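Troreser Plarkimberg 50 Bin-Picking Gripper Kit
Safety and service notice: finger cable snag

Product status: available, revised cable routing
Applies to: kits with serial numbers up to 731
Issued: 21 Feb 2020

Overview
The Plarkimberg 50 is a two-finger gripper kit for picking small parts out of open metal bins. It mounts on light-duty arms and ships with clear fingers, a wrist bracket and a cable set.

Reported fault
In July a customer in Plisville reported that the gripper stopped closing partway through a pick near the bin wall. The controller logged error 59 (finger position lost) and the arm held its last position. On inspection, the thin sensor wire beside the fingers had caught on the rim of the bin and pulled out of its connector. Two more sites have reported the same fault. There were no injuries. At one site the part was dropped back into the bin when the operator cleared the error.

Cause
Too much slack was left between the arm and the wrist. At steep wrist angles the loop hangs lower than the bracket and can reach the rim. Error 59 does not release the fingers, but clearing it on firmware 3.0 sends the gripper to its open position without a prompt. Firmware 3.1 asks for confirmation first.

What to do
1. Stop the arm and lock out power before reaching into the bin.
2. Check the sensor wire for cuts and for a loose connector. Replace it if the jacket is marked.
3. Shorten the free loop at the wrist until it clears the rim by at least 30 mm in every taught pose.
4. Clamp the bin. A bin that shifts makes the clearance check invalid.
5. Install firmware 3.1.
6. Run the full pick path at reduced speed with the gripper empty.

Do not tape the sensor wire to the fingers. Tape residue affects grip and the wire will fatigue at the joint.

Clearance check 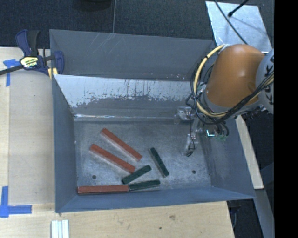

Gripper over a clamped bin, fingers empty. Check the cable loops and the thin wire beside the fingers.

Replacement parts
Sensor wire, straight connector: PK50-W2
Wrist clip set, pack of four: PK50-C4
Finger pair, clear: PK50-F1

Wire and clips are supplied free of charge for affected serial numbers. Fingers are covered only if damaged by the fault described here.

Contact
Service: Anca Dinu
Safety reports: Aigars Mockus
Have the serial number, firmware version and error log ready. The serial number is on the underside of the wrist bracket.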